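How to compare two parallel grippers on a bin-liner task

Applies to: two-arm mobile platforms with wrist cameras and a head camera. Tested with Bamico controller release 22 and the Rimivia trial logger.

Rigid blocks are a poor test of a gripper that will be used in homes. Most two-finger grippers pick up a block. Thin film, crumpled wrappers and a soft bin rim separate them much faster, and a wastebasket with a plastic liner offers all three. This page describes the procedure we use to compare finger geometries and closing settings on that task. It takes one operator most of a working day, including the camera checks.

What you need

One wastebasket and a supply of liners from the same roll. Mixed litter: wrappers, scraps of paper, one empty drink can. A low table. The two finger sets or grippers under comparison, referred to below as A and B. A wrist camera for each arm and one head camera. A stopwatch, if your logger does not stamp jaw open and close events.

Step 1. Fix the wrist camera view

Mount the wrist camera so that both fingertips stay in view with the jaws fully open and fully closed. If one fingertip drops out at full opening, tilt the bracket before changing the lens. A wider lens brings the tip back but makes the film edge smaller in the image, and the film edge is what the operator needs to see.

Lock exposure manually. Bare metal linkages reflect strongly, and auto exposure will darken the inside of the basket every time they catch the light. Set exposure on the liner with the room lights on, then leave it alone for the whole session.

Bring the gripper over the mouth of the lined basket and save one reference image per arm. Repeat this pose at the start of each block of trials and compare it with the reference. A shift in the finger position means the bracket has moved.
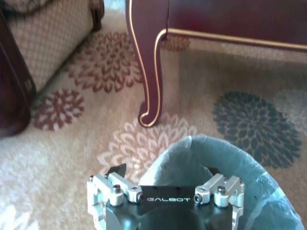
Set the approach height next. Jog down until the fingertips are level with the rim, then raise the tool 2 centimeters and store that pose as APPROACH. All trials for both grippers start there. If A and B have different finger lengths, store a separate pose for each and measure from the fingertip. Measuring from the flange gives the longer fingers a shorter descent, and the cycle times are then not comparable.

Step 2. Set the closing parameters

Use the same closing speed for both grippers in the first pass. In the Bamico console:

gripper.speed = 22
gripper.force_limit = low
gripper.hold_on_contact = true
log.jaw_position = on

Leave hold_on_contact enabled. Without it, several grippers back off slightly after closing, and a single layer of film slides out during the lift.

Run ten dry closings with nothing between the tips. Jaw position at full close should repeat within the manufacturer's tolerance. If it drifts, re-home the gripper and run the ten again. Do not correct drift in software during a comparison.

Step 3. Run the table trials

Place the basket near the middle of the table and the loose litter on one side of it. One arm works at the basket and the other works at the litter. Keep the assignment constant within a block, then swap the arms for the next block. This cancels most of the difference in calibration between left and right.

Lay the litter flat. Wrappers that stand up on a fold are easy for any gripper and raise both scores. A polished tabletop is a harder and more useful surface than cloth, as the fingertips cannot press into it and the reflections test the head camera at the same time.

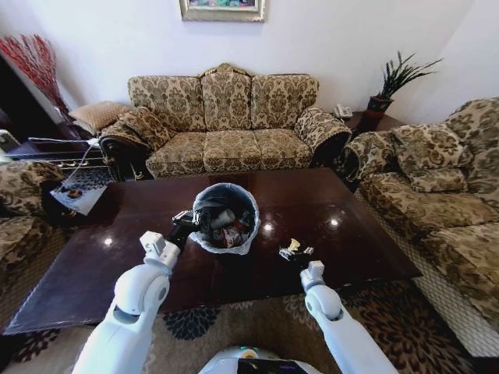
Record each attempt under one of four codes:

P: picked and released into the basket
S: slipped during lift
M: missed, jaws closed on nothing
C: contact stop, fingertip pressed on the table

Code C matters more than it looks. A gripper with a high C count usually has an arc-shaped closing path, where the tips drop or rise as they close. Linkage fingers often do this. The fix is a height offset that follows jaw position. In the Bamico controller this is the arc_comp table, and five or six entries are enough. Report results with and without compensation, and say which is which.

Aim for 200 attempts per gripper, in blocks of 20. Change the liner between blocks. Used film is softer at the folds and easier to pinch.

Step 4. Run the rim trials

Move the basket to the floor. The task is to pinch the liner where it folds over the rim and lift it clear without dragging the basket. Approach from the outside of the rim with one finger on each side of the film. Bunched film is acceptable, but note it in the log, because a bunch gives the fingers several layers to hold and a flat fold gives them one or two.

Patterned carpet can confuse depth at the rim. If the point cloud shows holes there, lower the approach speed and rely on the wrist view for the last part of the descent.

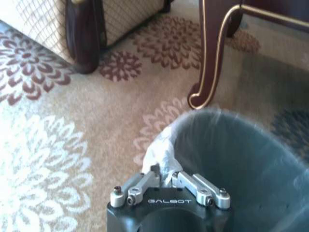 Wrist view at the rim, liner folded over the lip behind the fingertips.

Step 5. Compare

Compute the P rate per block, then the spread across blocks. A gripper with a slightly lower mean and a narrow spread is generally easier to tune. We also keep the median time from APPROACH to jaw close.

In our August session, the Buner fingers gave fewer slips on the rim and more contact stops on the table than the Bucur set. After arc compensation, the table results were too close to separate. Both sets wore visibly at the pads before 3,000 closings, so inspect the pads at the end of every session and enter the closing count in the log.

Troubleshooting

Film sticks to the finger after release: open fully, pause half a second, then retract straight up.

Basket tips during the lift: add weight to the base and discard the block.

Jaw position log is empty: log.jaw_position resets to off after a firmware update.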